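Why I stopped buying food in small packets

When I moved to Fliltstead eight years ago, I bought everything in the smallest size. My kitchen was small, my salary also, and a small packet felt like a careful choice. Now I think it was the expensive way to be poor.

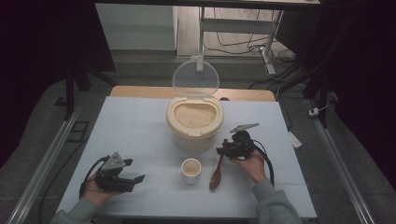
By a reader in Fliltstead
Opinion | 2023-10-09

The shops in our town sell dry food mostly in packets of 800 grams or less. For a bigger bag I must take the bus to Bavden, 56 minutes with one change, and carry it home on my knees. A person with a car does this without thinking. A person without a car pays more for each kilo, every week – and then reads advice in the newspaper about how to save.

I don't blame the shopkeepers. Their shelves are short and the rent is high. But the council could let a weekly stall sell by weight, as they do in Flakutville. It was proposed here in February and the answer was that there is no demand. How can people demand a thing they have never been offered?

Some will say that old habits are not always good, and that loose food is less clean. I accept this partly. A container with a lid answers most of it, and the rest is a matter of inspection.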